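# Asamblea abierta (democracia local)

Una **asamblea abierta** es la forma de gobierno local en la que los vecinos deciden en persona, a mano alzada o por papeleta, sin delegar en un pleno de concejales. Escribo esta entrada para la enciclopedia vecinal de Vurnadance y aviso de que la escribo en primera persona, porque llevo media vida sentada en esas reuniones (¡y levantando la mano!) y no sé contarlo de otra manera. Quien quiera un tono más seco tiene las actas en el archivo.

En España la figura más conocida es el **concejo abierto**, que la Constitución menciona en el artículo 140 y que la ley reserva sobre todo a municipios muy pequeños o con tradición de funcionar así. En Suiza quedan las *Landsgemeinden* de Glaris y de Appenzell Rodas Interiores, y en Nueva Inglaterra los *town meetings*. Se parecen menos de lo que la gente cree, y a eso voy más abajo.

## Qué se decide y qué no

Lo primero que pregunta todo el mundo es si la asamblea puede decidirlo todo. Pues no. En Vurnadance votamos el presupuesto, las ordenanzas, el uso de los pastos comunales y las obras que pasan de 4000 euros. Lo que queda por debajo lo resuelve la alcaldía, que luego da cuenta. Los impuestos se fijan dentro de los márgenes que marca la ley, y los contratos con el exterior necesitan un informe que casi nadie se lee hasta la noche anterior.

Hay quien piensa que ese umbral es demasiado bajo. Yo lo veo bien: arreglar una fuente ya obliga a hablar, y hablando de la fuente salen los caminos, el cementerio, la furgoneta del médico y todo lo demás. Es lento, sí. Tan lento que el reglamento actual tardó tres inviernos en aprobarse, y todavía le falta el anexo de los montes.
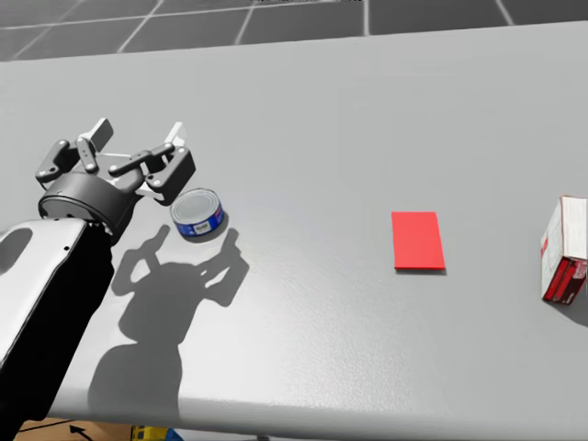

Nouhaila Ait Brahim me escribió al leer el borrador que lo lento no le molesta tanto como lo otro: que para votar haya que estar allí, de pie, un domingo o un laborable cualquiera, y que quien cuida a un padre enfermo o trabaja a turnos se queda sin voz aunque sobre el papel la tenga. Me pedía que eso constara en el artículo y no en una nota al final.

Y consta, claro que sí, porque tiene toda la razón. La igualdad de la asamblea es igualdad entre los que llegan. El voto delegado se admite en algunos sitios, con un poder firmado, pero trae sus propios líos: a poco que una persona reúna los papeles de media calle, ya tienes un cacique con carpeta.

## Un poco de historia

El antiguo concejo medieval reunía a los vecinos «a campana tañida», bajo un árbol o en el pórtico de la iglesia. Vecino no era cualquiera, ojo. Lo normal era contar por casas, y por la casa hablaba el cabeza de familia, con lo que la mayoría de las mujeres quedaba fuera salvo, en según qué lugares, las viudas. Me cansa un poco la estampa romántica de la aldea igualitaria. Había reparto de trabajos, había multas por no acudir y había familias que mandaban siempre, con campana o sin ella.

Con el tiempo muchas villas pasaron al concejo cerrado, el de los regidores, y la reunión general quedó para los pueblos chicos o para asuntos contados. En Suiza la exclusión duró muchísimo: en Appenzell Rodas Interiores las mujeres no votaron en los asuntos cantonales hasta que el Tribunal Federal lo impuso en 1990. ¡1990! Yo siempre lo saco cuando alguien me dice que la democracia directa se corrige sola.

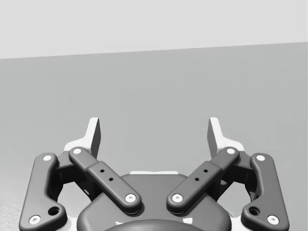
Lo de Nueva Inglaterra es otra rama. Allí el *town meeting* se consolidó en época colonial, ligado a la parroquia y a la propiedad, y hoy convive con dos variantes: la abierta, donde entra cualquier votante censado, y la representativa, donde se eligen delegados por barrio. Esta segunda me parece un pleno con más sillas, pero reconozco que en una población grande no hay local que aguante la primera.

## El caso de Vurnadance

Nuestro municipio agrupa tres núcleos: Vurnadance, que da nombre al conjunto, Wallner, al otro lado del puerto, y Brallus, abajo en el río. El censo electoral tiene 235 personas. La asamblea ordinaria se celebra en febrero y la convocatoria se cuelga en el tablón y sale en *Notico*, la hoja que se reparte con el pan.

El quórum es de 60 asistentes en primera convocatoria. En segunda, media hora después, vale con los que haya, y aquí está la trampa que conocemos todos: si un asunto te interesa y sabes que el otro bando madruga poco… bueno, que cada cual saque la cuenta. En Wallner llevan años pidiendo un quórum también para la segunda, y yo voté a favor las dos veces que se planteó. Perdimos las dos.

El orden de la sesión es fijo:

- lectura y aprobación del acta anterior;
- cuentas del ejercicio;
- asuntos del orden del día, con turno de palabra por núcleos;
- ruegos y preguntas, que es donde se pasa la tarde.

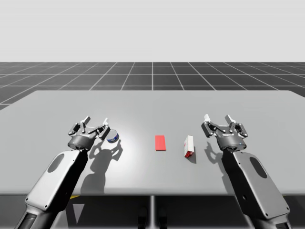
El turno por núcleos se introdujo para que Brallus no hablara siempre el último, cuando ya se estaba vaciando la sala, y ha funcionado razonablemente. Lo que no ha mejorado es el reparto de la palabra dentro de cada núcleo. Siguen interviniendo los mismos, y los mismos suelen ser señores con tierras. No tengo un estudio que lo demuestre, pero tengo las actas, y en las actas los apellidos se repiten una barbaridad.

## Mano alzada o papeleta

Este es el debate gordo, y no solo en mi pueblo. Los partidarios de la mano alzada dicen que es rápida, barata y que obliga a dar la cara. Los de la papeleta contestan que dar la cara cuesta mucho más cuando el que te mira es tu casero, tu cuñado o quien te compra la leche.

Yo he cambiado de bando. De joven defendía la mano, me parecía preciosa esa sala llena de brazos, y luego vi a más de una persona mirar primero a otra antes de levantar el suyo. Desde entonces pido papeleta para todo lo que afecte a dinero o a personas concretas. Nuestro reglamento la exige si la solicita una décima parte de los presentes, y me parece un arreglo decente, aunque pedirla ya te señala un poco.

Las *Landsgemeinden* siguen con la mano (en Appenzell hay quien todavía acude con el sable, que allí sirve de acreditación), y el resultado se estima a ojo cuando la diferencia es clara. En los *town meetings* es habitual empezar de viva voz y pasar al recuento si alguien duda del resultado.

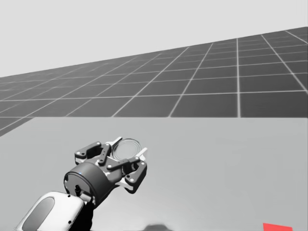 ## Críticas habituales

Se le reprocha a la asamblea la baja asistencia, el peso de los oradores con tablas y la falta de secreto. También la memoria: en un pueblo pequeño una votación de hace treinta años se sigue discutiendo en la barra del bar. A mí me preocupa más otra cosa, y es que el poder de verdad se nos ha ido a otra parte. La carretera depende de la Diputación, la escuela depende de la comunidad autónoma, y el cierre del consultorio de Brallus se nos comunicó en un oficio, el 2891, cuando ya estaba decidido. Votamos en contra por unanimidad y el consultorio se cerró igual.

¿Sirvió de algo aquel voto? Depende del vecino al que preguntes. Se mandó el acta, salió en *Notico* y de ahí nació la plataforma que ahora negocia un día de consulta a la semana.

## Véase también

- Concejo abierto
- Junta vecinal
- Presupuestos participativos
- Quórum
- Voto delegado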